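Spring clamp
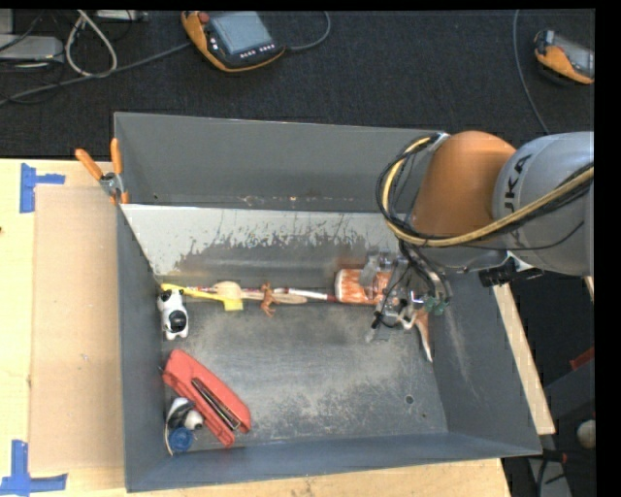 A spring clamp with orange handles on the rim of a metal bin.

A spring clamp is a small hand clamp with two jaws held shut by a coiled spring. Squeezing the handles opens the jaws. It is used to hold light work in place, such as a cloth on a table or two boards while glue sets, and it can be put on and taken off with one hand.

Claims about its strength should be read with care. Sellers often print a single clamping force on the package and seldom say at what jaw opening it was measured. A Sindier catalog gave 310 newtons for its largest model, but the repair writer Lurdes Gouveia, testing ten of them, found no sample that reached the figure with the jaws nearly closed. Rieger's claim of "over 1,000 uses without loss of grip" has no published test behind it.

The origin of the tool is also unclear. The often repeated story that it grew out of the wooden clothespin rests on one undated trade leaflet, and Evelien Postma has called the link "a guess that got copied."

Handle color is sometimes said to show the size or strength of a clamp. Makers follow no shared color code, and the same color may appear on strong and weak models alike.

See also: C-clamp, Bar clamp, Clothespin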